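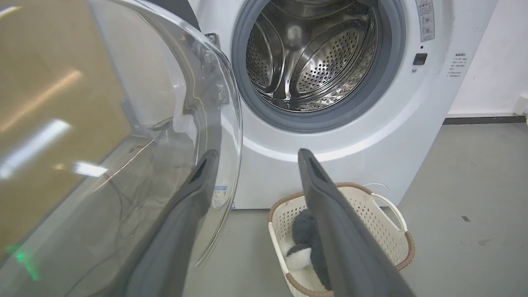 Laundry cell at Sencombe: washer door open, basket on the floor, gripper fingers in view of the wrist camera.

Laundry cell – frequently asked questions

These answers cover the loading arm and washer at Sencombe. For the folding table, see the Allis pages.

Who can work on the cell?
Anyone on the Grernurmont site list who has done the short induction. Changes to the arm's settings go through the Ní Chonaill workshop.

Where does the basket go?
On the floor in front of the washer. Leave the door clear to swing right back. If you swap the basket for another type, teach the pick positions again before running.

How often should the gripper fingers be checked?
Every 8 hours of running. Stop the arm, lock it off and wipe both fingers with a barely damp cloth. Look for lint in the slots near the tips and pick it out with a plastic tool. Metal picks leave burrs, and burrs catch on towels.

When are the fingers replaced?
After 1,000 loads, or sooner if one is bent or chipped. Always change the pair. Tighten the screws by hand first, then use the torque driver from the cell drawer.

Do I need to recalibrate afterwards?
Yes. Run the touch-off routine, then check the fingers against the rim of the door opening. If either is more than 2 mm out, run it again. Two failures in a row usually mean a finger is not seated properly.

The arm stops before it reaches the drum. Why?
Check the door first. It has to be fully open, and a door that has drifted part of the way back will trip the force limit. Next, clean the camera lens. Glare on the door glass and the steel drum can also upset the depth reading – try again with the lamp over the cell switched off.

What about the door seal?
Wipe round the rubber after the last load of the day and feel along the fold for socks. The arm cannot reach in there.

How long does a restart take?
Allow 10 minutes, including homing. Keep out of the marked area until the arm has parked.

Page last updated July 2026.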